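Module 4 : Entretien de la vaisselle et rangement en petite cuisine
Notes de cours, deuxième séance
Formation d'aide à domicile, centre Eltarby

Rappel de la séance précédente

Nous avons vu le lavage à la main : ordre de passage (verres, couverts, assiettes et bols, puis plats gras), température de l'eau, rinçage. Les notes correspondantes sont dans le premier fascicule. La présente séance porte sur ce qui vient après : l'égouttage, le tri et le retour au placard. Compter 71 minutes pour la partie pratique.

1. L'espace disponible

Dans les logements où vous interviendrez, le plan de travail est souvent étroit. Il sert à la fois à cuisiner, à poser les courses et à trier la vaisselle. Avant de commencer, on dégage une surface suffisante pour la pile la plus large. Les bouteilles et les condiments sont repoussés contre le mur, bouchons fermés. On ne les change pas de pièce sans l'accord de la personne.

Une toile cirée se nettoie avant qu'on y pose de la vaisselle propre : éponge humide, une goutte de produit, puis chiffon sec. Les motifs imprimés cachent les miettes et les taches claires. Passer la main à plat sur toute la surface pour vérifier.

2. Trier les bols

Le tri se fait d'abord par forme et par diamètre. Le décor vient ensuite. Deux bols de même diamètre mais de profondeur différente s'emboîtent mal et finissent par se coincer. Si une pile résiste, on ne force pas : on la couche sur le côté, une main dessous, et on fait tourner doucement le bol de devant.

Les bols décorés à l'intérieur demandent une attention particulière. Le décor frotte contre le pied du bol suivant à chaque manipulation. On peut glisser une feuille de papier absorbant entre deux pièces quand la personne y tient beaucoup.

Sur le plan de travail ci-dessous, les bols à décor de lapin forment une pile couchée, et les deux bols blancs à bord noir sont à côté.

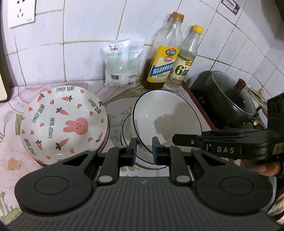

Emanuel Tudose objecte que le tri par décor est parfois le seul qui compte pour la personne : dans une maison où chacun a son bol, dit-il, mélanger les séries revient à les perdre, et il préfère deux petites piles à une grande, même si elles prennent plus de place. La remarque est juste. On demande donc, à la première visite, comment la vaisselle est rangée d'habitude, et on le note dans le cahier de liaison.

3. Hauteur des piles

Pour les bols en céramique, la règle du cours est de 5 pièces au maximum par pile. Au-delà, la pile devient lourde à sortir d'un placard en hauteur. Un bol moyen pèse dans nos relevés d'atelier près de 155 grammes pour les plus légers, nettement plus pour les modèles à soupe.

Les bols les plus larges vont en bas. Les bols ébréchés sont mis de côté et signalés. On ne les jette pas soi-même.

4. Retour au placard

Vérifier le fond et le pied de chaque bol avec un torchon propre. L'eau reste souvent dans l'anneau du pied.
Porter une pile à deux mains, jamais avec autre chose dans les bras.
Placer à hauteur de taille ce qui sert tous les jours.
Laisser un espace d'un doigt entre deux piles.
Remettre ensuite les bouteilles à leur place, étiquette vers l'avant.

Exercice pour la prochaine séance

Relever chez vous le contenu d'un seul placard à vaisselle, avec un croquis à main levée. Indiquer les diamètres, l'ordre des piles et ce que vous changeriez. Une page suffit. Les fiches de la série Pidbridge, 11 au total, sont à retirer au bureau des formateurs et à rapporter en août.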